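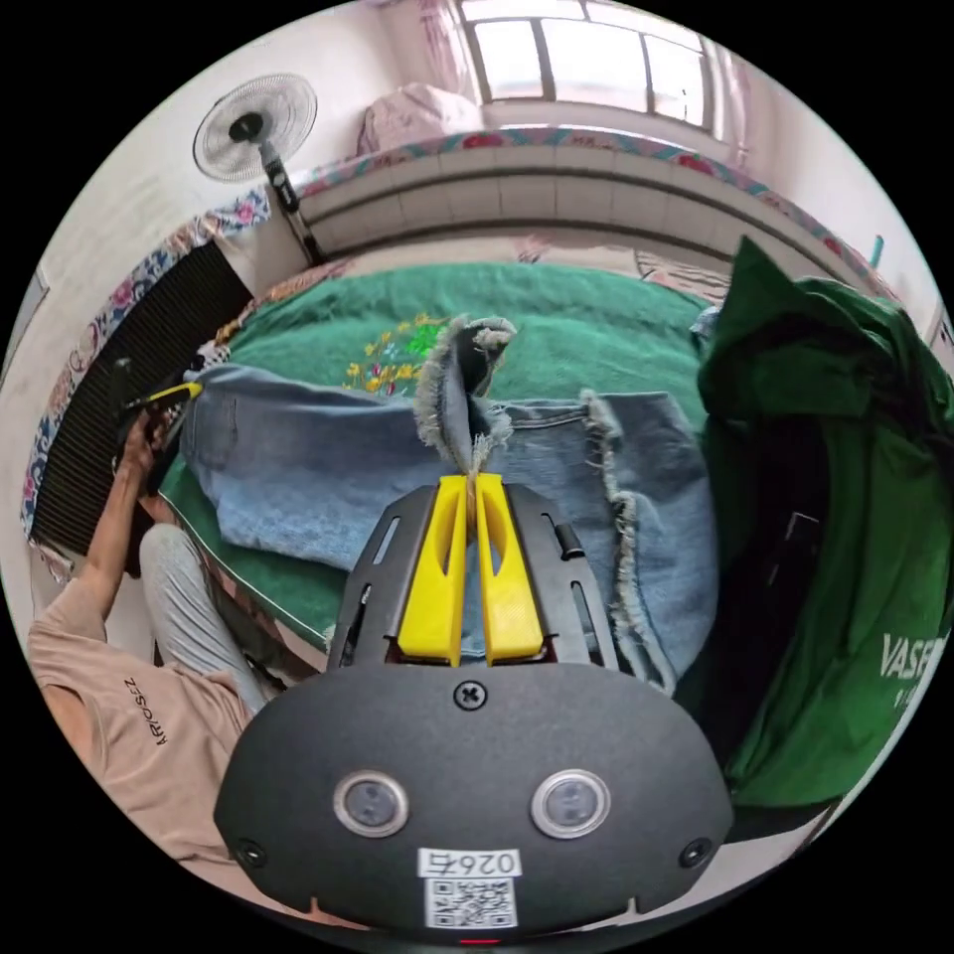 PLITURVILLE, 19/08/2024 - Flumetum, the home storage and clothing care company, today announced the opening of Bed First, a free program that helps households sort the clothes they own before the change of season. The program takes its name from its main step, which is to empty the wardrobe onto a made bed and go through each garment there. A bed gives a full-length surface at a good working height, and wear is easy to see on it. A pair of light blue jeans spread flat on a green blanket shows its cut hems and the white threads coming away from them, details that are easy to miss when the same jeans are folded on a shelf. The program opens to residents of Pliturville and Fusden this week and will run through the fall.

Bed First was tested in June with 500 households in the two towns. Each household received a printed guide and a set of paper tags, and was asked to sort one person's clothes in a single session. Comments from the test were used to rewrite the guide, which now runs to 32 pages and has a longer section on denim.

"People kept asking us about jeans," said Sadia Warraich, head of home programs at Flumetum. "They wanted to know whether a frayed hem meant the jeans were finished. In most cases it doesn't. If the fabric above the hem is sound, you can leave it, trim it or turn it up. We had half a page on that in the first version and it wasn't enough."

The guide asks people to leave the blanket or bedspread on and to move pillows and spare bedding out of the way first. Clothes are then placed in one heap at the side of the bed, with the rest of the surface kept clear. Garments are taken from the heap one at a time, laid flat, checked at the seams, cuffs and hems, and tagged.

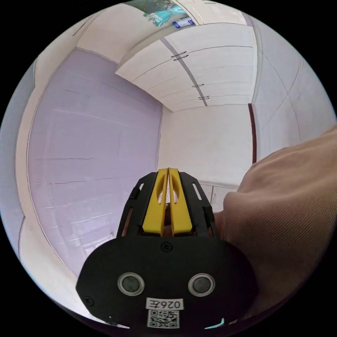 There are four tags: wear, mend, pass on and recycle. Flumetum removed a fifth tag, marked "decide later," after the test. Most of the clothes given that tag had gone straight back into the wardrobe, and several households said they would have preferred to make the choice at the time.

The denim section covers straight hems, cut hems, knees and pockets. For cut hems, the guide advises pinching up a fold of the fabric near the edge and looking at both sides of it. Loose threads can be trimmed with small scissors. If the fraying has begun to climb, a line of stitching above it will hold it in place. Jeans that are worn thin at the seat or inner leg should be tagged "recycle" unless the owner plans to patch them, and a simple patching method is given on the facing page.

Other sections deal with jackets, knitwear, mesh and sports fabrics, and bags. Printed lettering on jackets and T-shirts is covered separately. Readers are told to turn these garments inside out before washing and to fold them with the print on the inside. Heavy items such as jackets should be sorted last, so that they do not end up on top of clothes that have already been folded.

Light is the other point on which the guide has changed. The first version made no mention of it. The new one recommends sorting in daylight with the curtains open, and gives a short note on telling navy from black and dark gray from dark blue, which was the most common mix-up reported by the test households.
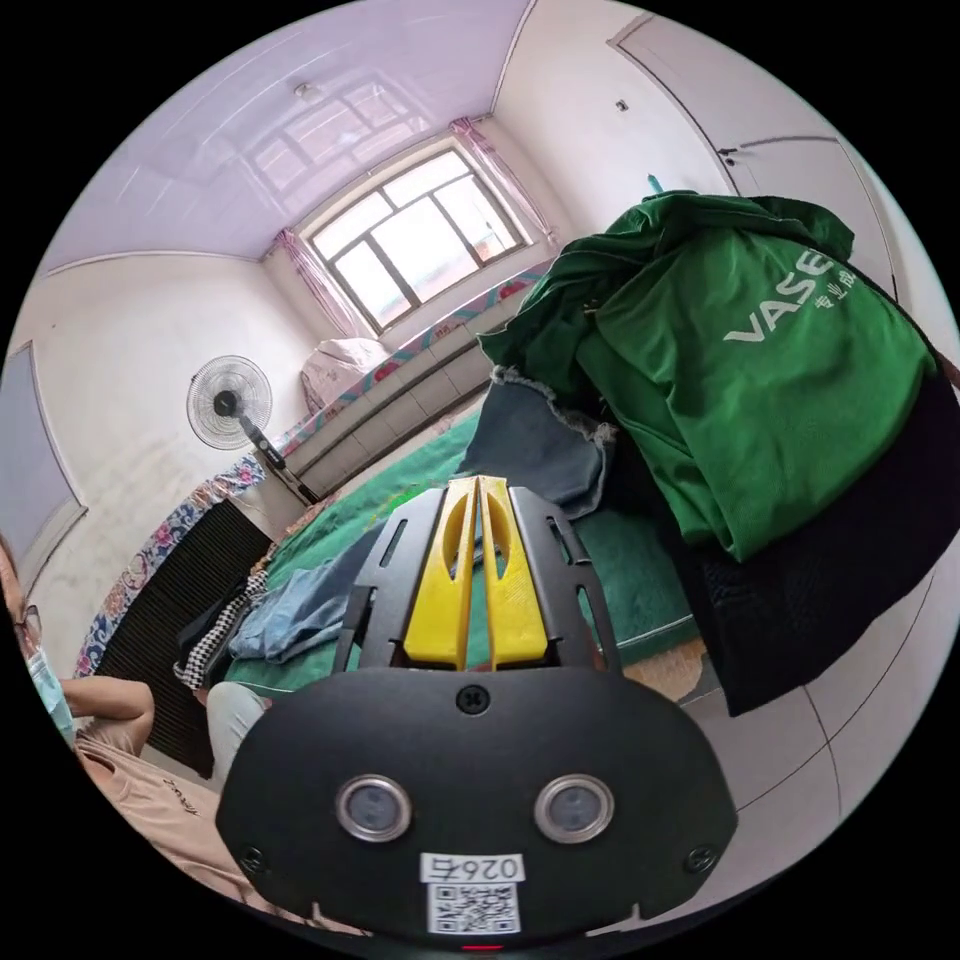
Clothes tagged "pass on" or "recycle" can be left at any of 22 drop-off points in Pliturville and Fusden. The points will be run by Ezeani, a textile reuse firm based in Fusden, which will check the items, resell those in good condition at its own stores and send the remainder for fiber recovery. Clothes should be clean and dry and should be packed in a closed bag, with the tags left on.

"The tags save us a lot of time," said Onyekachi Isah, operations manager at Ezeani. "When a bag comes in unsorted, we have to open out each piece and go over it from the start. Denim is slow work because it is heavy and the damage is often low down on the leg. If the owner has already looked at the hems, we can put it on the right table straight away."

Ezeani will accept denim in any condition, including single legs, offcuts and waistbands left over from home sewing. It will not accept pillows, quilts, rugs or shoes through the program. Residents who want to dispose of bedding should contact their town office.

Flumetum has printed 2,000 copies of the guide. They can be picked up free of charge at Flumetum stores and at the drop-off points while supplies last, and each copy comes with one sheet of tags. Extra sheets are available on request. The guide can also be read at the counter in any Flumetum store by people who do not wish to take a copy home. Registration is not required.

Mending sessions will be held at the Flumetum store in Pliturville during the program. Staff will show how to trim and stitch a frayed hem, fit a patch behind a worn knee and replace a jeans button. Visitors should bring the garment they want to work on. Thread, needles and scissors are provided, and dates will be posted at the store entrance.

About Flumetum

Flumetum makes shelving, drawer inserts and garment care products for the home and operates stores in Pliturville and Fusden.

About Ezeani

Ezeani collects, sorts and resells used clothing and household textiles.

Press contact: Sadia Warraich, Home Programs, Flumetum, Pliturville. Cover images and sample pages from the guide are available to the press on request.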